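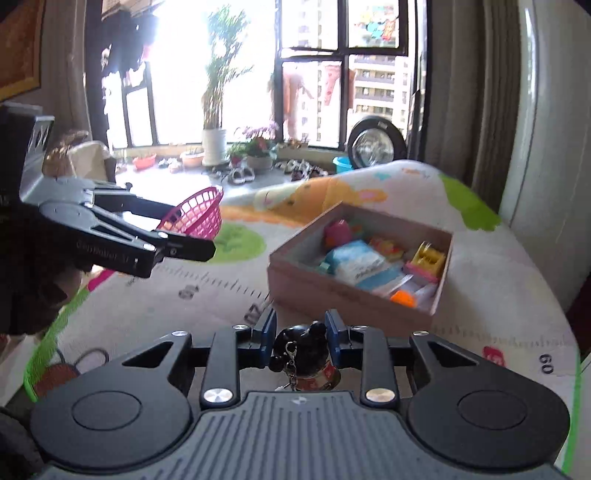

Draltine lance la collecte « Une boîte, des jouets »

L'association Draltine ouvre lundi sa collecte de petits jouets auprès des familles du quartier Figueiredo. Le principe tient en une phrase : chaque foyer remplit une boîte ouverte, posée à même le tapis de jeu, avec ce dont les enfants ne se servent plus.

L'an dernier, 185 boîtes ont été déposées dans les 17 points de collecte. L'objectif est fixé cette année à 200. Les figurines, les porte-clés, les balles et les jouets de plage sont acceptés, tout comme les briques de construction, même dépareillées. Les piles doivent être retirées avant le dépôt.
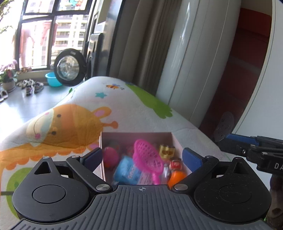 Le tri se fait à la maison, avec les enfants — c'est le souhait des organisateurs. « Une petite boîte suffit. On la remplit en une fin d'après-midi, et l'enfant décide de ce qu'il garde », explique Oliwia Jabłońska, coordinatrice de la collecte.

Les boîtes seront ensuite regroupées à l'entrepôt Tellach, où les jouets seront nettoyés puis répartis entre les ludothèques partenaires. La distribution est prévue en juin.

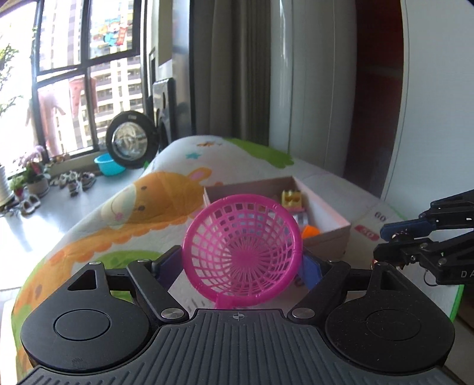
Un panier rond en plastique rose, tenu entre les doigts bleus d'une pince, devant une boîte de jouets posée sur un tapis de jeu.

Les dépôts sont possibles de 9 h à 18 h dans les points de collecte. La liste est affichée à l'accueil de la maison de quartier Evley.

Contact presse : Oliwia Jabłońska, association Draltine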